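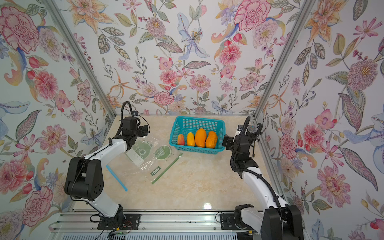

The Woman Who Papers Everything

Nazma Mridha has strong views on mangoes and stronger ones on wallpaper, and I had been promised coffee before either came up. I got it at the end.

"People are frightened of a big flower," she said. "They'll buy a beige sofa and a beige rug, and then they phone me at Pledow to ask why they feel tired."

Her answer is peonies. Also carnations, lilies, irises and a fair number of berries, all on an off-white ground and all on three walls at once. Did she ever consider stopping at one?

"An accent wall is a wall with an apology," she said. "If you like the pink, have the pink."

The marble-patterned surface is beige, I pointed out. She took this well.

"You need somewhere to put your eyes down. And fruit. Fruit looks awful on a busy pattern."

The fruit in question sits in a teal plastic basket, four mangoes in a row, running from yellow to a deep orange that picks up the lilies. I asked whether she had matched them on purpose. She gave me the look of a woman who once went through 99 sample books for a hallway in Pravel.

"They're mangoes. I bought the ones that smelled right."

And the basket? Surely a bowl would be grander.

"A bowl hides the bottom one until it's a science project. Mesh, you can see what's going on. I've owned china bowls. I've thrown away a lot of mangoes."

She started hanging paper 15 years ago, badly by her own account, and still cuts every length herself. Her February job is a dining room with no straight corners. The owners have asked for something plain.

"We'll see," she said, and went to find the coffee.

Contact | © Kwofie Interiors Review | Back to top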